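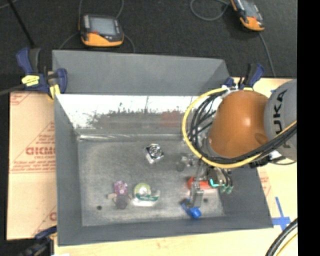
Vokow wrote back that our lentils do not flow badly at all, we only measure them on the wrong metal. Their opinion is that a new sheet tells nothing about a worn one, and that we should repeat the wall friction test on a sheet which already had some years of product over it. I did not like the tone, but I think they have a point, so the whole of Friday went into this.

Friday, wall friction, second series

Material: green lentils from Bratulska, same lot as in the first series. Sieved again this morning, very little dust. Stored overnight in the room with the lid closed. I forgot to take a moisture sample before the first run and took it only after the third. Please treat the moisture value as "during" and not "before".

Sheets: A is the new one, with mill finish. B is the old one which Fakhoury cut out for us from a chute they were scrapping. B has scratches mostly in one direction, I suppose the direction of flow, but there is no arrow on it and the person on the phone could not tell me. I marked one short side with a cross, in pencil, then again with paint marker when the pencil rubbed off.

Method as before. Small ring without bottom, filled with lentils and leveled with the ruler, lifted by a hair so that the ring itself does not touch the sheet. Tilt slowly until the filling slides, read the angle. Each sheet 6 times. Wipe with a dry cloth between the runs.

Sheet A: the readings are close to each other, all inside two degrees. Same picture as in the first series, good.

Sheet B, along the scratches: lower than A. I did not expect this. I checked the zero of the inclinometer and did the series again from the beginning, with the same result. So the worn sheet is more slippery for lentils than the new one, at least in this direction. My explanation for the moment is that the product has polished it over the years and the scratches which look so bad are only few and shallow. Maybe there is also a thin film of wax or starch from whatever ran over it.

Sheet B, across the scratches: higher than A, and the readings are spread much wider. In two runs the filling did not slide as one body. The front part went first and the rest stayed. I wrote down the angle of the first movement, but I am not sure it is the correct one to take. In the first series we had no such case and no rule for it.

After lunch I cleaned B with Udorance, left it to dry on the rack until 3 p.m. and repeated only the direction along the scratches. Now the angle came up, nearly to the value of A. This speaks for the film. It also means that I have destroyed the original condition of the sheet and we can not go back, which I should have thought of before lunch. The left third of B, behind the tape, was not cleaned. It is wide enough for the small ring if somebody wants to check. Do not wipe it with anything.

Emptying test, large funnel

Target was 2,000 g, filled 2,090 g, the scoop is too big for fine dosing and I did not want to take material out again and disturb the packing. Opened the slide fully. The flow stopped by itself and 793 g stayed inside as a ring on the wall, open in the middle. One knock with the rubber mallet and everything came out. Only one run, so no conclusion from it, but a funnel with such a ring is too flat for this wall and I would like to try the steeper insert.

Open points
Moisture sample is in the oven, take out and weigh on arrival.
Ask Fakhoury what product went over the chute, and if they ever washed it.
Decide what we do with partial sliding. I propose to note both angles.
Answer to Vokow: not before the uncleaned strip is measured. They were right that the sheet matters, but it goes in the other direction than they wrote, and I want to have it twice.
The paint marker is empty.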